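Speaker notes: Driving by Hand, Teaching by Hand
Apr 16, 2022

Opening (keep it loose, wait for the stragglers to sit down)

Hi everyone, thanks for coming! I work on a little sidewalk delivery robot called Sullano, and for most of last year my job was to drive it around a pretend city with a gamepad. Yes, I got paid. My mum still thinks I test video games.

Ask for hands: who's ever taught a kid to ride a bike? Same idea. You hold on, you steer, you hope some of it sinks in.

Why a simulator first

Our sim town is called Nollevwood. Every run starts with me at the controls, sending steering and speed, and the software saves what the robot saw next to what my thumbs did. One pair after another, all the way down the block.

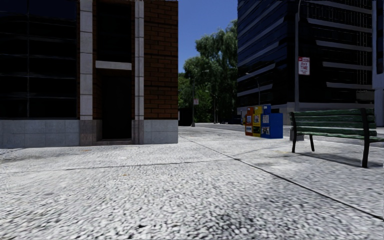
My first batch was 100 runs and I was so proud of it. Then Seo-ah Oh had a look and asked why I always hugged the left. I hadn't noticed! I'm left-handed, the stick felt nicer that way, and the robot had picked up my habit along with the route. (Pause here, people usually laugh.)

So we did 200 more, with 2 of us swapping the controller, and I made myself start from silly spots. Facing a wall. Half turned around. Much too close to the curb. Those turned out to be the most useful runs we had, seeing as a robot that's only ever been shown perfect driving has no clue what to do once it drifts off.

Mention the Bang controller here if there's time. Heavy triggers, sore thumbs, lovely colour.

Street furniture

Street furniture is what I'd practise most if I were starting over: poles, mailboxes, hydrants, benches. People go round them without thinking, and when you're driving remotely you have to decide early and then stick with it.

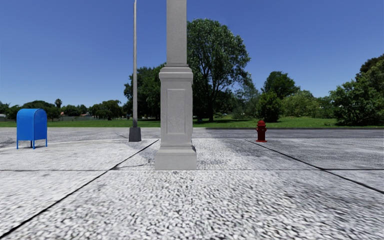
I used to wiggle. I'd go a bit left, change my mind, go a bit right, and the robot learned to dither in exactly the same way. Seo-ah's rule was to pick a side before you move and, if you can't, stop and sit there for 3 seconds. Stopping is a perfectly good thing to show it.

Moving outside

We took the real one out in Eststead in September. Tell the story about the magpie, but keep it short this time!

Then switch over to the live demo. Gamepad's in the blue bag, spare batteries in the side pocket. Get someone from the front row to drive the first lap, and leave the speed on low.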